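Why Did the Robot Stop? A Fault Explained for Young Readers
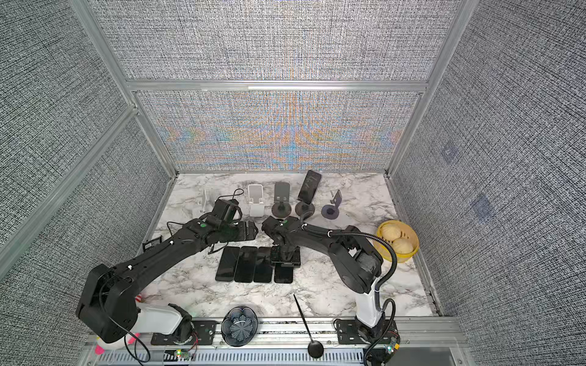
Page last changed: August 19, 2023

Robots are often very good at doing the same job again and again. Even so, they make mistakes, and some of those mistakes could hurt a person or break something valuable. The Stollus learning pages explain how machines fail and what people do about it. This page is about a fault called a snag.

What was the job?

The Mekano workroom uses two robot arms that share one table. Their task is to pick up smartphones and set them on stands. People do this without thinking. For a robot it is a hard job, as a phone is thin, flat and smooth, and the stands come in different shapes. Some have a round base and some fold.

Each arm has joints that bend, much like your shoulder, elbow and wrist. At the end is a gripper, the part that closes on an object and holds it. Power and messages travel to the gripper through cables, and those cables have to move whenever the arm moves.

What went wrong?

One day in January, the left arm was told to turn its wrist and reach toward the back of the table. As the wrist turned, a loop of cable slid over the top of a phone stand and caught there. The arm did not know this. It had no sense of touch along its cables, so it kept pulling.

The stand tipped over and the cable became tight. The motor in the wrist had to push harder and harder. After a short time the control program, which is named Iso, noticed that the motor was using too much effort. It stopped both arms at once.

This kind of stop is called a protective stop. The machine is not broken when it happens. It has found something it does not understand, and it waits for a person.

Why stop both arms?

Only the left arm was caught. The right arm could have gone on working, but the two arms reach over the same space. If one is stuck in the wrong place, the other may run into it. The rule in the workroom is that when one arm stops, its partner stops too.

What did the people do?

Nermina Leka was the safety officer on duty. She did not reach in to free the cable. A stopped robot can still be holding a strong pull, like a stretched rubber band, and it may jump when the cable comes loose. She followed these steps:

1. Press the red emergency button.
2. Turn off the power to both arms.
3. Wait until all movement has ended.
4. Check that the gripper is not about to drop what it holds.
5. Free the cable by hand.
6. Write down what happened.

The last step may seem dull, but it helped a great deal. When the team read the old reports, they learned that the robots had made 1,000 practice moves that month, and that the cable had touched something on the table in 375 of them. Most of those touches were light and did no harm. They were still a warning – and the warning had been missed.

How was the fault fixed?

The team made two changes. First, the cable on the left arm was fastened again so that it had less slack. Slack is the extra length that hangs loose. A cable needs some slack, or it will pull tight when the arm stretches out. Too much lets it droop and catch on things.

Second, Iso was given a new limit, so that it now stops the arms sooner when a motor has to work too hard. The team then ran a test of 100 moves at slow speed, with a person beside the button the whole time. There were no snags in that test. The team still checks the cables each morning before work begins.

Words to know

Gripper: the part of a robot that holds things.
Joint: a place where the arm can bend or turn.
Protective stop: a stop the robot makes by itself when something seems wrong.
Slack: extra length in a cable or rope.

Safety reminder

If you visit a place where robots work, stay behind the line on the floor and keep your hands to yourself, even when the robot is still. If you see something fall or get caught, tell an adult who works there.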